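Tovell hand-held gripper kit, trial unit
Inspection before use, with comments
Checked by: Märta Dalen
Read by: Walter Salazar
Site: Wasport, upstairs room
Month: February

Marks used: OK = passed. C = passed with comment. F = failed, do not use until repaired. N = not checked this time.

1. Delivery and papers
1.1 Box closed and dry at arrival: OK
1.2 Packing list agrees with content: C. The list says two charging cables, we have received one. Giuliana Chávez wrote to the supplier in Onham.
1.3 Manual in English: OK. The page about storage is missing in the printed copy but exists in the PDF.
1.4 Serial label readable on each gripper: C. Unit 305 is good. On unit 549 the print is weak and I needed a lamp to read it. Please ask for a new label.

2. Housing and grip
2.1 No cracks, no sharp edges: OK
2.2 Screws tight: C. One screw at the handle of 549 turned a quarter by hand. Tightened. Look at it again after the first week.
2.3 Handle comfortable for small and large hands: C. Freya Birkett has small hands and can reach the trigger, but she must move her thumb first. I would not fail it for this, but it should be written in our review.

3. Finger pads
3.1 Pads seated fully on both sides: OK
3.2 Surface clean, ribs not worn: OK
3.3 Pads close evenly: F on 549, OK on 305. On 549 the left pad arrives first and pushes the other one a little. I repeated this with the trigger pressed slowly and also fast, same result. Adjusted with the small key from the kit, then checked again: OK.
3.4 Pinch risk: C. The closing force is not dangerous for an adult finger, but it is not pleasant. Hair and loose cords must be kept away.
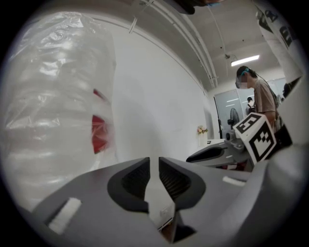

4. Headset and cables
4.1 Straps clean and not torn: OK
4.2 Cable does not pull when the person turns the head: C. It is fine for standing work. When the person bends down, the cable can catch at the elbow. I recommend one clip at the shoulder, the kit has none.
4.3 Headset wiped between two persons: C. We have wipes, but there was no place to note who has done it. I put a paper on the door.
4.4 User can notice other people in the room: C. With the visor on it is easy to forget who is at your side. Agree on a word before you step close. We use "behind".

5. Working area
5.1 Floor free for each user: OK
5.2 Plastic film, straps and packing material kept out of the walking way: C. Film on the floor is very slippery with socks or smooth soles.
5.3 Marker panels stand firmly: C. Stable, but do not lean on them.
5.4 Light sufficient without glare: OK

6. Charging and storage
6.1 Battery holds for a full session: C. The supplier promises 58 minutes for one charge. I have not measured it yet, so please do not quote this number as our result.
6.2 Charger gets not too warm: OK
6.3 Grippers stored with the jaws open: N. I did not find a rule in the printed manual. Walter, can you look in the PDF?

Result: 305 can be used. 549 can be used after the adjustment in 3.3, but it must be checked every morning before the first session. If the left pad comes early again, send the unit back and do not adjust a second time.

Open points: charging cable (Giuliana), new label for 549 (Giuliana), shoulder clip (me), storage rule (Walter).

Added later by Gudrun Weidemann: I agree with 2.3. Also the trigger spring of 305 feels harder than on 549. Is this normal, or should we ask?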